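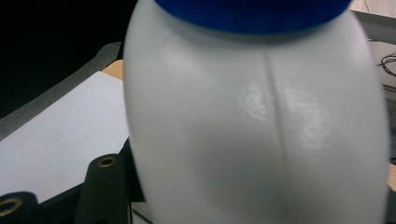
Been asked three times this month whether the robots are coming for the housekeeping carts, so I'm going to write it down once and then just send people the link. Short answer, no, not yet. Longer answer is mostly about bottles. I used to think bottles were the easy part. Then you get up close to one, white plastic with a blue cap, shiny streaks of overhead light down it and a mold seam running down the middle, gripper holding it by the side, and you start to see what a camera has to deal with. Most of what it's got to look at is pale curve and glare.

Background for the new people. I ran housekeeping at the Lapointe in Allton for years, 82 rooms, and now I do training and supply stuff for smaller places and rant here when I've got a half hour. I don't build robots. I've read more about them than is healthy and I've been to a couple of demos. That's the extent of it. Kyung-tae Woo (engineer, used to comment here a lot, come back Kyung-tae) corrects me when I get things wrong and I expect an email by tonight.

OK so. The bottles.

At the Lapointe every cart had a caddy and every caddy had to be reset at end of shift. Spray on the left, pumps next to it, everything facing the same way so you could grab without looking. Took a new hire a shift to learn and then they never thought about it again. Bok-nam So could do a caddy while arguing with me about the schedule. Both hands going, eyes on me the whole time. I timed her in my head once and gave up, she was done before I'd decided when she started.

Now break that down like you were explaining it to a machine. Which one is the spray. Where's the neck. Is the nozzle pointing at you. If you take it by the pump head, does the pump go down and squirt soap on everything? (Yes. Ask anybody with kids.) If you take it by the body, how hard? A full one and a nearly empty one look the same through white plastic and want totally different handling. A person finds out in the first half inch of the lift and fixes it, no thinking. I never once put that in a training binder. Wouldn't know how to write it.
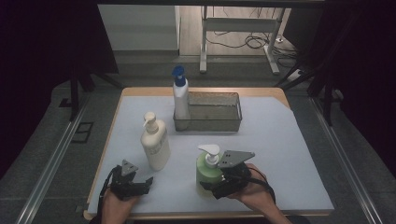
Which brings me to the thing I did change my mind on. For a long time I figured the hard part was the hand. Better fingers, softer fingers, more fingers. I said so on here back in February and got pushback, fair enough. Two simple pinchy jaws will do an awful lot if it's a person driving them. You're clumsy for a bit, you knock a thing over, then you're picking up soap by the waist and standing it where you want it. Same jaws. So a lot of what's missing is the bit behind the hand. Knowing to come in from the side. Knowing to quit squeezing.

Kyung-tae's version of this is longer and has the word "policy" in it. Mine's fine.

The demo I keep getting sent is the Wunance one, the arm that loads a shelf. It's good! I mean it. I watched it start to finish with my coffee going cold. But look what it's loading. Same box, same box, same box, square corners, all facing front. 189 of them without a drop, says the caption, and I beleive it. I'd like to see number 190 be a shampoo bottle lying on its side with the pump cracked open.

Humaira Afridi runs the stockroom at Prulline and she's on the other side of this from me, or was. Her place repacks bath stuff for hotels and they had an arm in on trial over the winter. Her numbers, with permission: 664 bottles into trays in one shift, all one shape, all fed to it standing up on a belt. She was thrilled. I'd be thrilled. Then they tried a mixed order, tall ones and squat ones and some with triggers, and a person had to stand next to it the whole time. Not really to fix mistakes even, more to nudge bottles round so the handle was where it expected. She said it was like working with somebody's nephew.

So that's where I think we are. Shop floor, one shape, fed in straight - yes, today, go buy one if you've got the volume. Shop floor with a mix - maybe, with a babysitter. House or hotel room, things left wherever the guest left them, wet counter, cap rolled off behind the toilet - no.

People hate the last one because they've seen a video of a robot doing dishes. I've seen it too. What I want to know every time is how many tries, and did anybody move the cup.

Things I'd actualy pay for, if anyone selling is reading:

Something that carries. Linen down, linen up, hall to elevator. That's the part that wrecks knees and shoulders and there's hardly any picking in it.

Something that resets a caddy overnight. Don't care if it takes all night. Slow is fine, the closet's locked and the carts aren't going anywhere. Basket, bottles, same spots, nozzles one way. If it spills one bottle a week I'm still happy.

Something that tells me what's low. Weigh the bottle when you set it down, you've already got it in your hand. Why does no one sell this.

What I wouldn't pay for is bed making. Every few months there's a new one. Sérgio Correia, who trained me way back, made a bed with hospital corners in less time than it takes those machines to find the edge of the sheet, and he'd be humming. Cloth is a whole other post. I've half written it twice.

Couple of replies from the last one while I'm here. Bit-na Tak asked if color coding the caps would help a machine the way it helps new staff. I'd guess yes, some. We did it for people, blue for the spray and so on, and it cut the mix-ups a lot. A bright cap on a pale bottle at least gives you something to aim at from across the table. Doesn't tell you where to hold it though, and the cap is usually the one place you shouldn't. Also caps get swapped. They always get swapped, someone's pump breaks and they steal one from the next cart and now your lotion has the cleaner's top on it.

And to whoever asked if I'm scared for the jobs - a bit, for the packing lines. For room staff, less than I was. I'm more worried about someone buying a machine that does half a caddy and cutting a person who did all of it, plus the beds, plus finding the guest's earring.

Ok that's the half hour. Linen post next, probably. Kyung-tae I'm waiting.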